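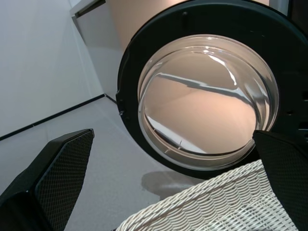
Wrist view, laundry station: both fingers at the wicker basket, washer door open behind.

Equipment planning entry, 17th December
Recorded by Moushumi Saha

Purpose: to settle the request for the next budget period for the laundry station. The draft made in October is withdrawn and replaced by the items below.

1. Finger pads. The mesh-textured pads are a wear item and are to be budgeted as such. The supplier, Firgate, sells them in packs of 10. Request: 6 packs. The earlier draft listed pads under repairs, which delayed two orders. They are now under consumables.

2. Fingers. One spare pair, black shell, same boxy profile as fitted. The slimmer Veson pair was considered. It would give more clearance between the basket rim and the washer door, but it needs a different mounting plate, and the plate was not included in the quotation. Deferred until Veson quotes for both together.

3. Baskets. The woven basket is to stay in use. Its rolled rim is thick, and any replacement should match it closely enough that the grasp settings need not be redone. Two more of the same pattern requested. Plastic baskets are cheaper and should be bought separately for comparison, charged to the general account.

4. Washer door. The open door projects over the floor where the basket is approached. Pētersons has offered a low stand for the basket at 117 euros, delivery included. Before this is approved, the height of the stand must be checked against the lower edge of the door at full swing. Measurement still to be done.

5. Wrist camera. No replacement requested. The bright reflections on the door glass should first be addressed with a diffuser for the room light. Allow 200 euros, to include fitting.

6. Service contract. The Wirnard renewal is paid from the building budget and must not be entered here a second time.

Open: Veson quotation with plate; stand height; confirmation from Firgate that the pad adhesive is supplied in the pack. Items 1 and 3 may be ordered as soon as the account code is issued.

M.S.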